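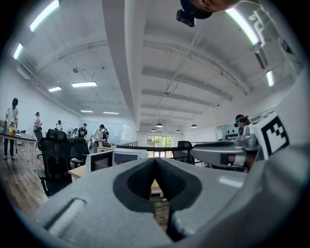
Section 4 covers placing, leveling and loading the Skadum desk once the legs and top have been joined. You should have finished Section 3 before you begin, and the desk should be standing upright on its own feet. The steps are the same for most rooms, but the floor makes a difference. If the desk is going on a wooden floor, like the one in the photo, fit the felt pads in step 3. On carpet, leave them off and use the bare plastic feet. The desk is heavy enough to mark soft boards if it is dragged, so two people should do the moving.

4.1 Before you start

You will need:

- the open-ended wrench from the hardware bag
- a spirit level, the longer the better
- the felt pads (small bag marked F)
- a tape measure
- a vacuum or broom

Clear the space where the desk will stand and sweep it well. Grit trapped under a foot will scratch the finish every time the desk shifts, felt or no felt.

Measure the wall space. The standard top is 54 inches wide, and you need a hand's width free at each end so the top doesn't rub on a wall or a bookcase when it is raised. Check overhead as well. A shelf that clears your monitor at sitting height may not clear it at standing height.

CAUTION: Do not plug in the control box until you are told to in step 11. The legs can move without warning if a button is pressed by accident while someone is working under the top.

4.2 Placing the desk

1. With one person at each end, lift the desk by the steel side rails. Do not lift by the top. The screws that hold the top are not meant to carry the weight of the legs.

2. Set the desk down a foot or so short of its final position, with the back edge toward the wall.

3. Tip the desk gently to one side while your helper holds it. Wipe the bottoms of the raised feet with a dry cloth, peel the backing from the felt pads and press them on. Repeat on the other side. Press hard and hold for a slow count of ten. The glue takes hold under pressure.

4. Lift the desk into its final position. Leave a gap at the wall wide enough for a power plug and its cord.

NOTE: On a newly finished floor, wait until the finish has cured fully before placing anything with felt pads. Ask whoever did the floor how long that takes. Felt can print through a soft finish and the mark does not come out.

4.3 Leveling

Each foot has a threaded stem with a hex collar. Turning the collar clockwise, as seen from above, raises that corner.

5. Lay the level along the front edge of the top. Find the low end and raise the front foot on that side a half turn at a time until the bubble is centered.

6. Move the level to the left side, front to back. Adjust the rear left foot only.

7. Do the same on the right with the rear right foot.

8. Go back to the front edge and check it again. It will usually have moved a little. Repeat steps 5 to 7 until all three readings hold.

9. Press down on each corner in turn. If the desk rocks, one foot is not carrying weight. Turn that collar until it just meets the floor, and no further.

A difference of 2 mm from one end to the other is fine and will not affect the motors. If you have run out of thread and the desk is still not level, do not stack cardboard or coins under the foot. Order the tall foot set from Brevgate.

Older plank floors often dip between joists. Moving the desk a few inches along the wall can save a lot of adjusting - try this before you start turning collars to their limit.

4.4 Power and first run

10. Check that nobody has a hand or knee under the desk and that no cord is pulled tight. Cords running from the floor need enough slack for the full rise.

11. Plug the control box into a grounded wall outlet. Do not use an extension cord.

12. Hold the DOWN button until the desk stops at its lowest point. Keep holding until the display blinks. The desk now knows its bottom position.

13. Hold UP and watch both legs. They should rise together. If one side lags, let go of the button, lower the desk fully and repeat step 12.

14. Set the desk to your normal sitting height and press SAVE, then 1.

CAUTION: The load limit is 100 pounds, spread across the top. Do not sit on the desk or use it as a step.

4.5 After the first month

Floors and furniture both settle. After a month of use, check the level again as in 4.3 and tighten the collars by hand. Look at the felt pads at the same time. If they are flat and shiny or have picked up grit, replace them. In rooms where the heating is on all winter, boards may shrink slightly and a desk that was steady in July can rock by the new year.

Replacement pads, collars and the tall foot set are listed in Section 7 with their part numbers. If a leg will not move after the reset in step 12, go to Section 6, Troubleshooting, and do not open the control box.

Support > Desks & Workspaces > Setup and Care Guides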